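Ticket: Door 4 badge reader accepting expired visitor passes
Site: Kotia Lower School, east wing
Opened by: Lucinda Marchetti, front office
Priority: High
Status: Closed

Thursday, 7:50 a.m.
Reported by front office. A visitor pass issued for one afternoon still opens the east wing door. Tried it twice with the same card. Green light both times. Main entrance refuses the same card, as it should.

8:15 a.m.
Staff member posted at Door 4 until the reader is sorted out. Classroom doors in the east wing to be kept locked during breaks. Head of school informed.

8:40 a.m.
Pulled the log from the Drelerard controller. Door 4 shows 119 entries since Monday. Most match staff cards. Three came from visitor passes past their end time. Names passed to the office to check against the sign-in book.

9:30 a.m.
Called Heltis support. They asked for the firmware version and the date of the last sync. Controller says the last full sync for Door 4 failed. The other doors are current. Heltis thinks the reader is working from an old stored card list and ignoring end times.

10:05 a.m.
Forced a sync from the console. Stopped at 100 records with error 300 (storage full). Tried again after a restart, same result.

11:20 a.m.
Cleared the stored list by hand and reloaded it. Took about 4 minutes. Sync finished with no error. Tested with the expired pass: red light, door stayed locked. Tested with a valid staff card: opened normally.

1:10 p.m.
Office has matched all three late entries. Two were a parent helper returning for a coat, one was the piano tuner. Nothing missing from the classrooms. L. Marchetti has collected the passes.

2:00 p.m.
Open item: failed syncs did not send an alert. Alert address was still set to the old Dufour mailbox. Changed to the front office address and sent a test message, received.

Closed. Reopen if Door 4 drops out of sync again.
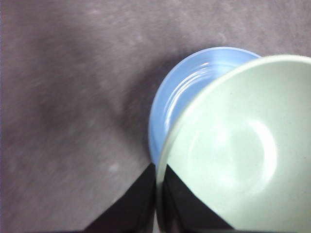
Photo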